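## Keeping a board-wiping arm in order

Most streaks on the white panel come from the arm, so service the arm before changing the cleaner. These notes are for the bench unit at Drellcombe, with the two-finger gripper and wrist camera.

**Fingers.** Wipe both fingers with a damp cloth and let them dry. Lint packs into the slanted faces and the tissue starts to slide. Check the fingertip screws every Saturday — snug, no threadlocker.

**Tissue.** Load one sheet, bunched, with a loose end past the fingertip. A tight wad skips over the bottom edge of the board and leaves dust along the seam. Replace the sheet after 10 passes.

**Height.** Set the lowest wiping point 4 mm above the black strip. Jog down at slow speed and stop when the tissue bends.
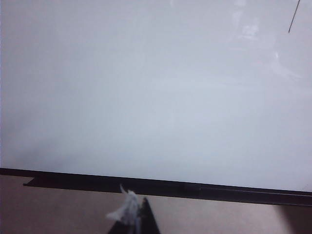
*Wrist camera view: tissue at the gripper finger, just below the board's black edge strip.*

**Glare.** A glossy board reflects lamps and windows, and the camera can read a bright patch as a smear. Lock the exposure, then turn the lamp until the patch moves off the working area.

**Camera.** Clean the lens with a dry microfiber cloth only. If the board edge looks tilted on screen, check the mount before touching the calibration. The bracket on the Jekby wrist plate can turn by roughly 2 degrees when its screw backs out.

**Cables.** Leave slack for full wrist rotation and clip the run every 6 inches. Replace any clip that has gone brittle.

Spare fingertips are in the Penrose drawer, left side.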